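Buenas prácticas para la recogida de demostraciones con pinza manual en entornos domésticos
Informe de proyecto de estudiantes. Proyecto Gremeo. Versión entregada el 08/02/2020
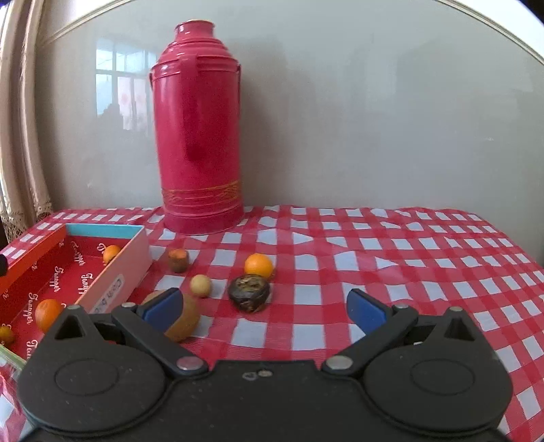 1. Objeto y alcance

El presente informe recoge las reglas de trabajo adoptadas por el grupo durante el proyecto Gremeo, dedicado a la grabación de tareas de manipulación con pinza manual en cocinas y comedores particulares. Se aplica a la preparación del puesto, a la ejecución de las demostraciones y a la custodia de los archivos. Quedan fuera de su alcance el entrenamiento de los modelos y los ensayos con brazo robótico, que se tratan en la memoria de la asignatura.

La primera versión de las reglas se redactó en septiembre, a partir del cuaderno de laboratorio Pugh que utilizaban los cursos anteriores. Dicho cuaderno estaba pensado para piezas rígidas sobre banco y no contemplaba alimentos, manteles ni superficies con reflejos.

2. Preparación del puesto

2.1. El titular de la vivienda firmará la autorización antes de que se encienda ningún equipo.
2.2. Se retirarán o cubrirán los documentos, fotografías y pantallas con datos personales. La revisión incluirá los reflejos en paredes, ventanas y recipientes brillantes.
2.3. Los manteles se mantendrán como estén, con sus arrugas. Solo se fijarán con cinta si se desplazan al cerrar la pinza.
2.4. Los termos y demás recipientes altos se vaciarán previamente y se colocarán al fondo de la mesa.
2.5. La fruta de piel lisa y la de piel rugosa, como la mandarina y el kiwi, se registrarán en categorías separadas.

3. Ejecución

Cada sesión tendrá una duración máxima de 40 minutos, con relevo del operador a los 14. Antes de empezar se comprobará el apriete de los tornillos, la limpieza de las almohadillas y la apertura completa de los dedos. La demostración se iniciará con la pinza abierta y los objetos en reposo. Los intentos fallidos se conservarán con su etiqueta correspondiente; queda prohibido repetirlos sin anotarlo.

La fruta empleada en las pruebas no se destinará al consumo.

4. Resultados de la aplicación

Se archivaron 2.572 demostraciones en el repositorio Drumach, procedentes de 7 viviendas. La incidencia más repetida fue la omisión de la categoría del objeto en la ficha, corregida al convertir ese campo en obligatorio. También se detectaron reflejos no revisados, motivo por el que se amplió el apartado 2.2.

5. Cuestiones pendientes

Falta acordar con Gasgate, entidad colaboradora, el plazo de conservación de las grabaciones originales. Hasta entonces, el acceso quedará limitado a los miembros del grupo y al profesorado responsable.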